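Bring Back the Boring Ceiling

I have a complaint about restaurants, and it isn't the prices or the tiny chairs. It's that I can't hear my own sister across a table for two.

We went to Sriwong in July, the new place where the bank used to be, and the food was wonderful (get the eggplant, get two of the eggplant) and I came home hoarse. My sister told me something important about her job over dinner. I nodded. I made what I hoped was the right face. I had to call her the next morning and ask her to tell me the whole thing again, and it was not a "nice face" kind of story, let me tell you.

So I've been thinking about noise, and the more I think about it, the more I blame what's over our heads. Somewhere along the way we all agreed that a ceiling was an embarrassing thing to have. Out came the tiles, up went the black paint, and now every room where a person might want to talk to another person has bare ducts and concrete and sounds like a swimming pool with forks.

I get why it happened! I liked it too, at first. The first time I walked into a coffee shop with the pipes showing I thought it was the coolest thing I'd ever seen, like having a latte backstage. And old ceiling tile is ugly. I worked 12 years in an insurance office under the speckled kind, and the one above my desk had a brown stain shaped like Florida that I looked at more than I looked at my kids' pictures. When that office got remodeled and they tore the whole thing out, I clapped.

Then the phones started ringing. With 18 of us in there I could follow every call. I knew about everybody's dentist. My boss bought us all headphones, so we sat there side by side, wearing headphones, sending each other messages to ask about lunch. That's a crazy way to spend a day, and all because somebody wanted to see the ductwork.

My friend Kittipong Chaimongkol runs a little music school, and he has no patience at all for my whining about this. He says rooms are instruments and most people never bother to tune them. When he moved in, the main room had hard walls, a hard floor and one big window, and he says a single kid with a trumpet could clear the place. He spent 2,000 dollars on felt panels and heavy curtains before he bought a second piano. I thought that was nuts. Then I sat through a recital in there, with babies in the audience and everything, and I could hear the breath before the notes. I went home and looked at my own living room like it had insulted me.

Now, he'd also tell you a soft room can be too soft, and fine, okay. I've been in the carpeted kind of hotel bar where it feels like somebody put a pillow over the conversation. I'm not asking for that. I'm asking to order a sandwich without pointing.

What bugs me most is who gets left out. My dad wears hearing aids, and he used to be the loudest storyteller at any table. At Brallora, which is supposed to be the family place, he ate his pasta and smiled at the wall for an hour. He wasn't sad, he said, he was just "sitting this one out." He's sat out a lot of them lately. I don't think anyone who picked out those polished floors was thinking of him one way or the other, and I'd like somebody to start.

It isn't only restaurants, either. Libraries, gyms, waiting rooms, the place where I get my tires rotated. I've turned into a person who looks up the second she gets through a door, and my husband has started walking a few steps ahead of me.

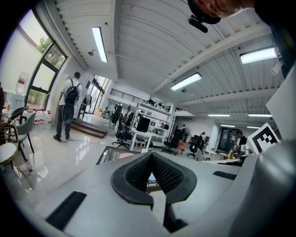

What I'd like to see

Start with the reviews. People will write ten paragraphs on a dessert and not one word on whether you could hear your date. Put the noise in there! Tell me if it's a shouting place or a talking place. I'd drive an extra 10 miles for a talking place.

And if you own a restaurant, please, go sit at your worst table at 7 p.m. with the person in your life who mumbles. Stay through dessert. If you come out of there still wanting bare concrete, well, it's your building. But put up a few panels in the back corner, at least, and I'll bring my dad.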